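Home | Local News | Public Safety | Sports | Weather | Contact

"The radio is calm, so I must be calm also"

Jhosep Puma has worked the night desk at the Carhuamaca County emergency call center long enough that he no longer needs to look at the keyboard. He types while he listens, and he listens with his eyes closed. When I met him, on a Wednesday in November, he had finished his shift at six in the morning and was eating soup in the small kitchen behind the dispatch room.

The county has received many questions since the warehouse fire on Prella Street, when callers waited on the line while the flames moved to a second building. The report on that night is now public. It says the call center received 200 calls in the first hour, and that two dispatchers were on duty. Puma was one of them.

"People imagine that we panic," he said. "But there is no time for panic. You have one voice in the ear, then the next voice. I think I became afraid only when I was in my car, and the car was not moving yet."

He grew up in Ondport, where his father repaired boats and his mother sold tickets for the ferry. He came to emergency work by accident. A neighbor told him that the county was looking for people who could speak two languages and could sit for a long time, and he could do both. The training took all winter. He failed the first typing test and passed the second.

I asked him what he remembers from the night of the fire.

"The first caller was a man who was walking his dog," he said. "He was very polite. He said good evening, and he said he was sorry to disturb us. He told me there was smoke coming from the roof of Hitden, the storage company. I asked him for the number of the building and he went closer to read it. I told him, sir, please, do not go closer."

After that, he said, the calls came without stopping. Most of them were about the same fire. Some were not. A woman on the other side of the county had fallen on her stairs, and her call waited behind all the others. The report gives this case one paragraph. Puma speaks about it for much longer.

"She was on the line four minutes before I answered her," he said. "She had a broken hip. She did not complain. I would like to change this one thing, more than anything with the fire. The fire trucks were already going to the fire. Each new call about the smoke did not bring one more truck. But her call had to stand in the line."

The county board has now approved a third dispatcher for each night shift, and also a recorded message that tells callers when a large incident is already known. Puma supports the new position. About the recorded message he is more careful.

"For many callers it is good," he said. "They hear that we know, and they hang up. But a person inside the building must not hang up. So the words must be chosen very well, and it must be short. I asked to hear it before they use it. They said yes, but I have not heard it yet."

The fire was under control before sunrise. Nobody was killed. One firefighter was treated for smoke and went home the same day. Hitden has said that 400 customers had property in the two buildings, and that letters were sent to all of them. The cause is still being studied, and the fire marshal did not want to comment for this article.
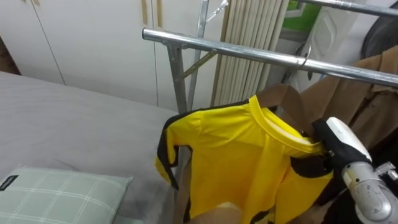
The question of the old radios

There is another matter in the report, and it is one that Puma raised himself before the fire. The portable radios used by the county's fire crews lose their signal in the low streets near the river. On Prella Street, a crew leader had to send a message by walking back to the truck — a thing that the report calls "a delay of concern."

"I wrote about this in the spring," Puma said. "I wrote the streets by name, and the time of day, and what I heard. For example, I heard only half of a sentence. Half of a sentence is more dangerous than nothing, in my opinion, for you believe that you understood."

The county says that new radios are in the budget for next year. Until then, crews near the river are asked to keep one person at the truck.

Puma finished his soup and washed the bowl. I asked if he had thought of leaving the job after that night. He took some time before he answered.

"My wife asked me the same," he said. "I told her that I will stay until the third person is trained. Then we will talk again, she and I. She wrote it on the calendar, so I cannot pretend that I forgot."

He was due back at ten that evening. The day dispatcher came in to make coffee, and the two of them spoke for a moment about a traffic light that was out near the school. Then he put on his jacket and went to look for his keys.

Residents who want to read the full report can ask for it at the county office by its number, 3326.

This site uses cookies to remember your settings. Accept | Read more

Contact the newsroom | Terms of use | Back to top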